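A Smaller Shelf

When Wumpini Abugri moved to Carkonham in September, she brought 50 books and left the bookcase behind. The new apartment had no wall long enough for it. What it did have was a table, and she decided the books she was reading that month could live there.

She tried bookends first. They slid whenever she pulled out a heavy title. A slotted stand worked better – each book gets its own place, and taking one out doesn't bring down the rest.

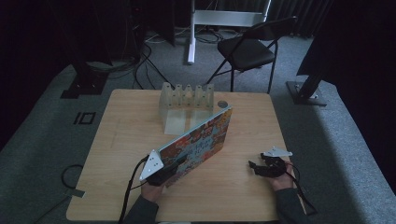
Large hardcovers with picture covers are the hardest to store, she says. They are tall and wide, and a deep shelf hides them. Upright on a table, they get picked up more. She keeps no more than 8 out and trades them every few weeks.

Tihomir Mladenović, who repairs furniture in Skevidport, likes the idea but worries about the table. Pale wood shows every ring and scratch. He tells customers to lift a stand when they move it, and to wipe the top with a barely damp cloth, following the grain.

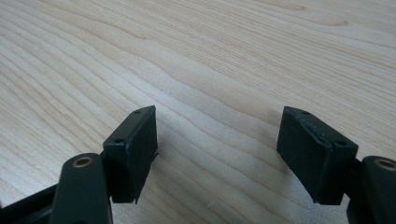

He also suggests leaving part of the top clear, so there is somewhere to open a book flat. Abugri keeps the front half free for that – and for breakfast.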